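Arranging Game Music for a School Orchestra
Project report, Kirkau

Our project was to take the soundtrack of an old role-playing game, Stestano, and arrange part of it for the school orchestra. The game came out in 2000 and its music was written for a sound chip, so there was no printed score. Nurhan Duman and I wrote down the notes by ear.

The soundtrack has 19 tracks. We chose the town theme and the final battle. The town theme was easy – one melody, a bass line and a simple harp part, which we gave to the piano. The battle theme took us most of July. Its fast runs sit badly on the clarinet, so we split them between 2 players and lowered the key by a whole step.

We played both pieces at the Amedside hall for over 100 people. The battle theme started too fast and the brass fell behind at the repeat. The loop was also a problem. In the game the music goes around until the fight is over, and we had to write our own ending, four bars long.

Next time we would mark the tempo changes in every part and rehearse the ending separately.
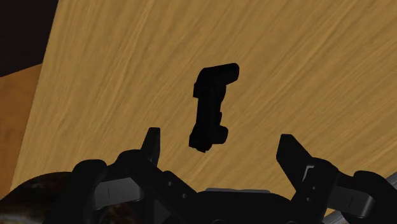 Krystyna Wieczorek thought the four-bar ending came too suddenly and would have liked to hear the town theme return before the last chord.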